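Notebook - access cards and the card holder
December 2023
Written by: Ritu Dixit
For: Mohit, Manju, and whoever takes over the front desk in May

Today I continued with the card holder. The old way was an envelope in the drawer, and last month Ramesh Bhardwaj needed the card for the Bokley cabinet and we opened four envelopes before we found it. So the decision is to keep all the loose cards in one grey folio with clear sleeve pages, one card in each sleeve, and to write the sleeve order in this notebook.

I work at the small table with the light wood top, the one with grey walls on three sides. The pale shelf unit stays on the left part of it. The cups with the white lids can stay on top of the shelf, but please do not put cards there. A card is thin and it slides behind, and then we have to move the whole shelf.

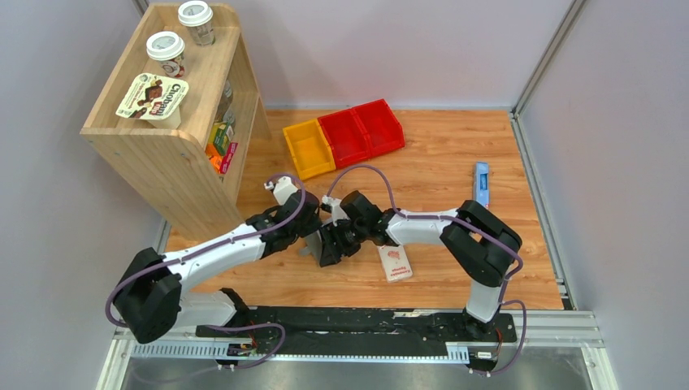 Mohit asked why we do not use the plastic box from Drismont. I tried it on Monday. The cards stand upright and only the upper edge is visible, so one must take out each card to know which it is. With sleeves I can turn the pages. The box is also too high for the drawer by 5 mm. I gave it back to Manju, she uses it for labels now.

Rules for putting a card in, as we agreed:

Open the holder flat on the table before you touch any sleeve. If you hold it in the hand, the back cover pulls the pages to one side.
Stripe side up. The number of the card goes in the list below, so we do not need to see the front.
Push the card in until it stops. Do not bend the sleeve to help it.
Two cards in one sleeve is not allowed, also not for one hour.

I am not completely sure about "stripe side up". Raimo Koskela says the stripe can get scratched when the pages rub against each other. I think the sleeve protects it enough, but I have no proof. To check again after the winter.
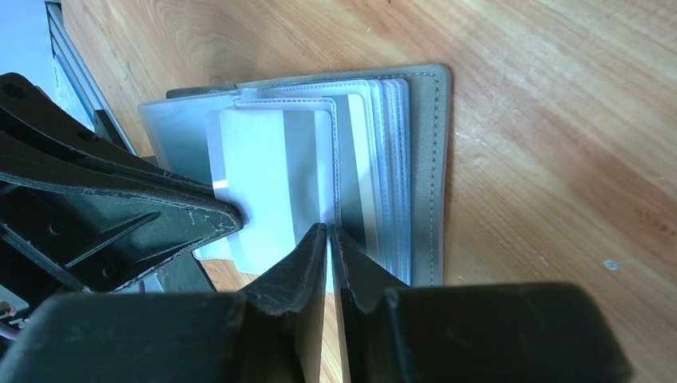

The sleeves are a little tight when they are new. Manju put in and took out the same test card many times last week and she says it becomes easier, but she did not write down the number, so I cannot compare. Please write it down next time - also when it looks not important.

List, first part:
Card 46 - Bokley cabinet
Card 89 - store room, second door
Card 600 - visitor, no access after the evening lock

The other cards I will add when Ramesh returns them. He has the Ahuja card also, I believe, but he says no.

Open points:
Label for the outside of the cover. Tape leaves glue on the grey material, I tried on a spare one. Maybe a tag on a string.
Price for a second holder of the same type, ask Manju.
Where the holder sleeps at night. Mohit wants the locked drawer, I prefer the shelf in the office. To discuss.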